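The robotics club at Fernstead has 11 members and one bench. Its leader, who also teaches maths at the school, says the bench is the reason anything gets finished.

"We used to spread over four tables and lose things," she says. "Now it all has to fit between two arms."

The pair run on a single rail. Members write the moves themselves, and this term's job is sorting and packing: biscuits on a tray, tongs, bags of foam shapes.

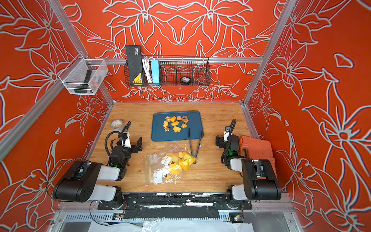
CLUBS AND PROJECTS

The team calls its entry Prituno. It goes to the Wragg schools' contest in October, where each run is marked out of 100.

"Tongs are hard," says a Year 10 member who looks after the left arm. "Bags are worse. They slide when you touch them."

Did they think of picking something easier? "We voted on it. Blocks lost."

The club has raised £2,121 so far and meets after lessons in the Prekard building. New members can join in any year.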